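The Cup by the Sink
Why the bathroom mug is still the best place for a tube of toothpaste

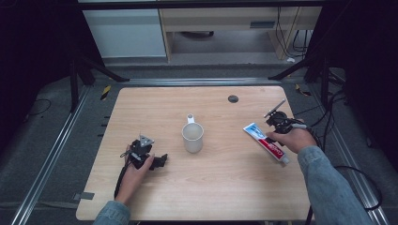 Yuk-lan Tsai has kept her toothpaste in a coffee mug for most of her adult life. She started in a rented room in Simthorpe, where the bathroom had a sink, a mirror and no shelf of any kind. She has since moved twice, and both of the newer bathrooms came with a cabinet, but the mug came along each time. All it takes is a plain white mug and an ordinary tube, a Colgate with a red band and a white cap, say, and the job is done. "I tried a proper holder once," she says. "It had slots. The brushes fit and the tube didn't, so the tube ended up lying on the edge of the sink."

That is a common complaint. Most toothbrush holders are made for brushes, and the tube is left to find its own spot. A full tube is wide at the crimped end and heavy for its size. A nearly empty one bends in the middle and slides off whatever it was leaned against.

A mug handles both. The opening is wide enough for a family-size tube, and a thick ceramic base keeps it from tipping. It also has a handle, so you can move everything at once when you wipe the counter.

Cường Võ sells housewares in Plundham, and he sees people buy mugs for the bathroom all the time. They usually come from the odds-and-ends table, where singles from broken sets go for 3 dollars each. He tells customers to look for straight sides and a flat bottom. Mugs that narrow toward the base will hold a brush well enough, but a tube leans out too far and can pull the whole thing over.

Height matters too. A short espresso cup is no use. A tall latte mug hides a travel tube completely, and you have to fish for it with two fingers.

Then there is the question of which end goes down. Tsai stores hers cap down, so the paste settles toward the opening. Her sister-in-law, Duyên Ngô, puts the cap up because she doesn't like it sitting in whatever has collected at the bottom. They have shared a bathroom on family vacations and bring separate mugs.

What collects at the bottom is the one real drawback. Water runs down the brush handles, mixes with a little paste and dries into a gray ring. Ngô washes her mug every week with dish soap and a bottle brush, then lets it dry upside down on a towel. If the ring has hardened, she fills the mug with hot water and a spoonful of baking soda and leaves it for an hour — overnight if she forgets. A pale interior shows the ring early, and she counts that as a point in favor of white.

It also helps to give the brushes a mug of their own. The tube stays cleaner, and the brushes have more room to dry.

Tsai's current mug has a chip near the handle. She has a spare in the kitchen and plans to switch when the chip gets worse.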